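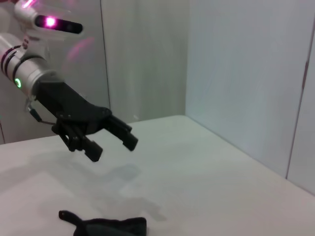
Gallery: Folding and Flat Storage of Small Fabric Goods

Entries on this page cover the small-textiles part of the Stavham storage notes: cloths, soft bags, pouches and covers up to hand size. Larger goods (sheets, curtains, garment bags) are on a separate page. Item codes follow the Lepik list, so numbering is not continuous.

Item 99. Black fabric article, soft, with a narrow tab at one end and a small loop or opening near the tip of the tab. White tabletop, light grey wall panels behind. The main part has a fuzzy, darker surface with one slightly lighter grey patch low down.

Handling notes for item 99

Lay the article down with the tab to the left. Smooth from the tab toward the wide end. Do not pull on the tab to straighten the body; the stitching at the base of a tab is the first place to open up on goods of this type.

Fuzzy fabrics are folded once only. A second fold leaves a crease in the pile that takes several days to relax, and on black goods the crease reads as a grey line under overhead light. If the drawer is too short for a single fold, use the next drawer size up.

Lint: one pass with a dry brush, in the direction of the pile, before folding. Adhesive rollers are acceptable on flat weaves. On pile they leave residue after repeated use.

Work surface: a plain white top is preferred for dark goods. Loose fibers show up at once and can be wiped off before the next article is laid out. For white and cream goods the Zivallow folding mat in dark green is used instead. Wipe the top down between colors in either case.

Storage

Drawer inserts are the Binevora shallow type, 256 mm wide. Five articles to a row, tabs all facing the same way, wide ends not overlapping. Stacking is limited to two layers for anything with pile. Flat cloths can go higher, but the bottom ones get forgotten.

Goods with a loop may be hung if drawer space is short. Use a smooth peg, not a hook with a cut end. Check hanging goods in November along with the cedar blocks, and move anything that has stretched back to a drawer.

Labels go on the front lip of the insert, never on the fabric. Pencil on card is adequate.

Changes to this page

Brush direction added to lint note. Insert width corrected; the earlier figure was the outside measurement of the drawer. Row spacing for flat cloths still to be added.

Next: Storage, medium textiles
Back to Stavham storage index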